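The Room With the Curved Wall

When the accounting firm that had the second floor of the Moodley building moved out, it left behind a coat rack, two boxes of toner and a great many window blinds. The new tenants kept the blinds.

Precious Sebastian signed the lease for Irno, a shared workspace that now has 26 members. She had looked at two other floors in the neighborhood, both with plain square rooms and lower rents. What she wanted was the meeting room at the end of the hall, where one wall is a long curve of glass panels.

"You walk in and it feels bigger than it is," she said. "Then at three in the afternoon you can't read your screen."

Curved glass is hard to cover. A single blind can't bend, so each panel needs its own, hung from its own short rail. If one rail sits a quarter inch low, the slats don't line up with the ones next to it and the eye goes straight to the step. Curtains on a bent track are the usual way around the problem, and Sebastian got a price for them. It came to more than $3,000 before the fabric.

She called Liam Dolan, who has been repairing blinds out of a van for most of his working life. Dolan took down every blind in the room, laid them out in the hallway and sorted them into those that needed a bath and those that needed cord. The whole job cost her $500, including a replacement for one tilt rod that had snapped.
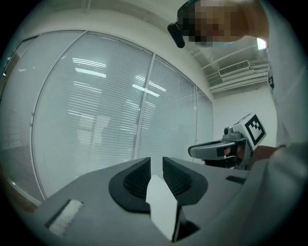
Dolan's advice on horizontal blinds is mostly about the angle. People tend to shut them all the way when the sun is low, then turn on the overhead lights and leave them on until they go home. He sets the slats so the room side is slightly lower than the window side on upper floors where privacy from the street isn't a concern, and tips them the other way when glare is the complaint. Light then goes up to the ceiling and spreads from there. On a curve the panels don't all face the sun at once, so he tells customers to set each one separately and to change them once after lunch.

Pale slats help with this. They throw back a lot of light, which can be a nuisance if you sit facing them, and Irno's members have learned to put their chairs with the glass to one side.

Cleaning is the other half of it. Wiesława Kwiatkowski, who rents a desk by the door and edits cookbooks, offered to do the first round herself and now does it every other month. She closes the slats, wipes downward with a dry microfiber cloth, flips them and does the back. She tried a foam spray once and it left spots. For sticky patches she uses warm water with a drop of dish soap, then dries the slat right away.

The room is booked most mornings. Jérémie Lebrun teaches a French conversation group there and likes the blinds half open. The bookkeepers who come in after him like them closed, and the cords get a good deal of use at the changeover.

Sebastian's lease comes up for renewal in May. She has asked the landlord for new carpet and a better lock on the street door. The blinds aren't on her list.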